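Home Stories Field Notes Podcast About Donate

Counting Frogs by Ear, One Porch at a Time

I reached Neusa Pimentel on a Monday, at the tail end of what she calls her "listening season," and she was eating cereal for dinner. She runs the Prulness frog survey, in which people with no training in biology stand outside after dark for five minutes and write down every frog call they hear. Last spring 370 of them did it, and they sent in 3,554 checklists.

"I was hoping for maybe a hundred folks," she told me. "Then Rosimeire posted it to her gardening group and my inbox just went nuts!"

Rosimeire Bezerra is her co-lead, and she came on the line partway through (there was a dog involved). Her job is matching what people report against recordings from 11 automatic stations out in the wetlands. I asked how well regular people do at this.

"Better than I'd have bet," she said. "Spring peepers, they nail. Chorus frogs, mostly. Gray treefrogs get mixed up with a certain woodpecker, and I've done that one myself, so I can't be too snooty about it." 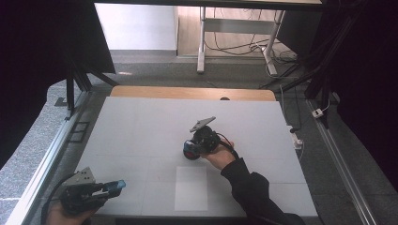
Photo: Godfrey Kombo

What surprised me most was how much the team cares about the nights when people hear nothing. Pimentel got pretty worked up on this point – I could hear the spoon go down.

"People skip those! They think a blank sheet is a wasted sheet. But if a pond's been loud for years and one April it's silent, I need that on paper. Send me your zeros, please."

Some of those zeros have already changed the map. Around Herkerik, where the old county records show wood frogs at nearly every pond, the new checklists have big gaps on the south side. Bezerra thinks road salt could be part of it, though she was careful to say they haven't tested the water yet. That's on the list for January, before the thaw.

I signed up myself while we were talking. The form wants your start time, the wind, and a number from zero to three for how loud the chorus is. Three means the calls overlap so much you can't pick out one frog. I asked if anyone ever sends in a four.

"Every year," Pimentel said.

Home | Contact the editors | © Field Notes | Back to top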